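Music > Features > Interviews

Search this site Enter keyword Go

Kinditz: "We threw out the click track"

The pianist is late, then she's early for the next thing, so we do this in the corridor outside the rehearsal room with a kettle going. New record, Milance, out in September. Second one for the quartet they call Kinditz. First one was all speed. This one isn't.

"Everybody told us the first album was exciting," she says. "Which is nice. Then I played it at home and I was tired by track three. I wanted one you could leave on."

They made it at Skadimach, a converted dairy with one big live room and no booths. All 4 of them in a half circle, no headphones. The drummer brushed most of it. I ask if the lack of seperation worried anybody.

"The engineer, yes. He was polite about it. You can't fix a bass note when there's a cymbal all over it. So you play it again or you live with it. We lived with quite a lot."

And the click?

"Gone by lunch on the first day. We had it set at 72 for the title tune and it sounded like people waiting for a bus. Took it off, and we ended up slower at the front and quicker at the back, and I'm fine with that. Songs should lean a bit."

The title tune runs long. There's a stretch in the middle where the bass has it alone, low down, hardly any notes, and the piano comes back in a key you don't expect. She laughs when I bring it up.

"Wrong key. I came in wrong on the second take and the saxophone followed me. Then he wouldn't let us do another one." 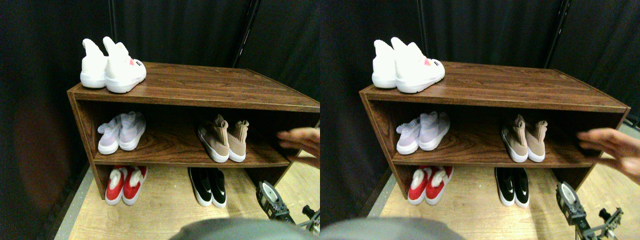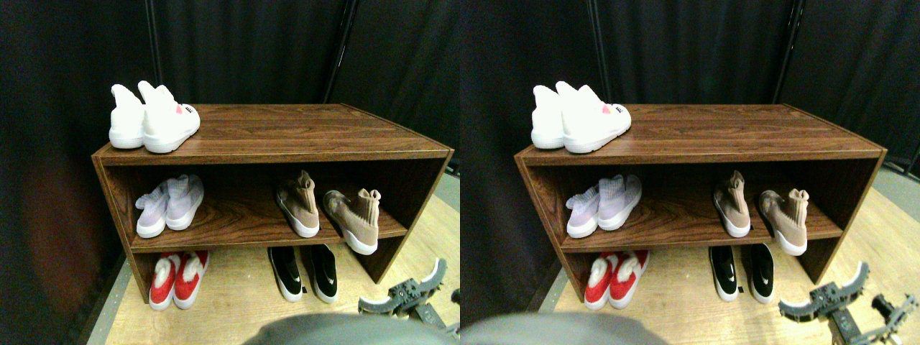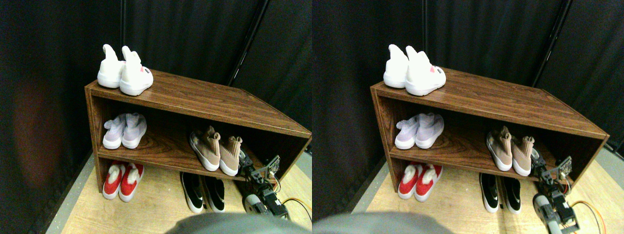
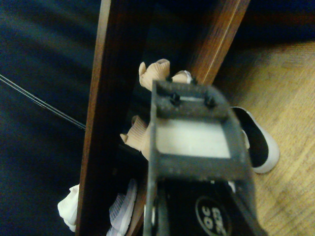 First three: shoe shelf, black curtain, white high-tops up on top.

We move on to Molefe, the long piece that closes the record. It began as a commission for a dance company and had strings on it. The strings are gone now, so is half the tune. I say I miss the strings a little, having heard a bit of the early version. She doesn't mind that.

"You're allowed. I miss them on the bridge. But we'd play it live with just us and it stood up, and then going back to the big one felt like putting a coat on indoors."

Does she write at the piano?

"No. Walking. Then I get to the piano and find out which bits were rubbish. I had 202 bars of Molefe at one point, all numbered, very proud. We play maybe half. The saxophone player has a pencil and he's brutal with it."

There's more of him on this record than the last. Tenor mostly, some soprano near the end, thin and a bit sour in a way I liked. On the ballad he waits a whole chorus before playing anything. I'd assumed that was planned.

"He was changing a reed," she says. "Keep that in."

The bass player comes past for tea, gets asked for a favourite, says the blues, goes. The blues is track two and the shortest thing there. Recorded last thing at night, one take, and you can hear somebody's chair in it.

I ask about the live dates. Small rooms again, by choice. Nothing much over 100 seats.

"I can hear the drums properly in a small room. In a big one I'm guessing, and he's guessing, and then you've both got to play louder and the whole record goes out of the window. We did one festival last summer, it was lovely, great crowd, and I couldn't tell you one thing any of us played."

Will they do the album straight through?

"Nearly. Not in order. The blues moves about, depends on the piano. Some pianos want it first so you can find out what's broken."

Someone is calling her from inside, there's a bass being tuned, the kettle has long since clicked off and neither of us poured it. Last question, quickly - is there a third record in there?

"Two tunes. One's any good." She has the door open already. "It's fast, sorry."

Milance by Kinditz is out in September. Live dates to folow.

Contact us | Copyright, all rights reserved | Back to top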